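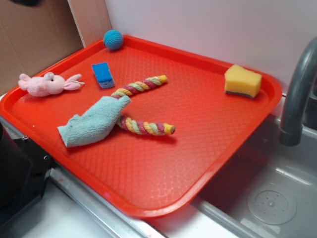

Prinuvdale, septiembre

Bandeja Fekska para celda de recogida: revisión tras 264 horas

La celda trabaja sobre una encimera con fregadero, y la bandeja roja apoya en diagonal, con una parte sobre la pila. El relieve fino del fondo sujeta bien las piezas blandas, pero devuelve brillos pálidos. Con la exposición de serie, la segmentación los tomaba por objetos. Bajamos la exposición a 3000 µs y desaparecieron casi todos los falsos positivos.

Juego de prueba: bola de ganchillo azul, dos esponjas, conejo de peluche, cuerda trenzada y paño de rizo. El paño sobre la cuerda es el peor caso: solo asoman los dos extremos y la pinza Cunon tiende a levantar ambas cosas. De 2927 ciclos, 16 acabaron en parada por sobrecarga, todos con esa combinación.

Mantenimiento: limpiar el relieve cada jueves y repetir la calibración si se mueve la bandeja. Aslı Demirtaş marcó las esquinas con cinta en su celda y tarda menos en recolocarla.

A favor: reborde alto, esquinas redondeadas. En contra: el brillo y la falta de topes. Para piezas rígidas pequeñas elegiría el modelo mate.

Benedikt Kasten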